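Besitz Manipulation Workshop, notebook
November, entry 36
Task: medicine box handling, demonstrated by hand

Session opened at 09:20. The purpose was to extend the domestic set with small printed cartons, which the Zerkville policy continues to handle poorly. In the last evaluation it closed on the carton too early and pushed it along the cloth. The demonstrations recorded under Van Acker's protocol used plain blocks only, and it was agreed that real packaging should be introduced before the next training run.

The demonstrator works with two hand-held grippers, one in each hand, and each carton is to be lifted, brought upright and held with the printed face towards the wrist camera before it is put down. Grip is to be taken low on the sides so that the text stays clear of the fingers.

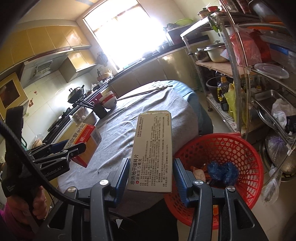
Twenty demonstrations were attempted in the first block and eight were rejected on review. The usual fault was haste. The demonstrator began the lowering movement before the carton had come to rest, and the hold segment was then too short for the labelling script. A pause of two full breaths has been added to the instruction sheet. It is crude, but the second block was noticeably steadier.

Finger pressure remains a concern. Thin card bows when the fingers are closed fully, and the width reading then falls below the true width of the carton. Colleagues are asked to close until contact is felt and to stop there. Clips showing visible bowing should be tagged and kept, as they may be of use for the force estimate.

Tracking was lost twice when the two grippers crossed. Both clips have been removed. The left cable should be routed over the shoulder in future.

The combined set now stands at 454 clips, uploaded to Zodadel at the close of the session. Checksums match.

Outstanding:
Recalibrate the width reading on the right gripper.
Revise section 8 of the protocol to cover cartons.
Repeat the block with the left hand leading.
Ask Zerkville whether the hold segment may be up to 20 seconds long.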